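Workshop notes: the Stidovik arm learns about laundry

If you've walked past the back bench lately you'll have seen Sewwandi Munasinghe hunched over the Stidovik arm (and muttering at it, a bit). The arm itself has been running since June, but the new yellow fingers are the part I'm really excited about! They have rectangular windows all the way up, so they look like little ladders, and there's black trim down the outer edges. Sewwandi went through 5 versions before she got a shape she liked, and the small camera at the wrist looks straight down past them at whatever they're going for.

Right now that means white cloth. Blocks and cups were easy by comparison. Fabric slides, bunches up, twists round on itself and never lies the same way two times running, which makes it a wonderful thing to practice on and a maddening thing to write code for.
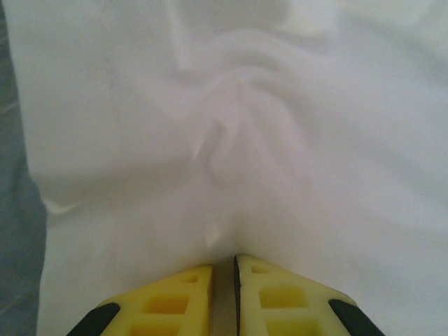

The log on the shared drive is up to 184 grabs, and Sewwandi wants plenty more before she touches the control settings again. Her current puzzle is how hard to close. Squeeze too early and the tips meet on top of the cloth with nothing between them, push down too far and they drag on the table. She's trying a slower approach with a short pause before the squeeze, and I could happily watch it for an hour.

We could use more cloth to try, so old pillowcases, dish towels, T-shirts, anything clean! Drop it in the bin under the Pladard shelf. And if you have a spare Hosoda power supply, please come and find us.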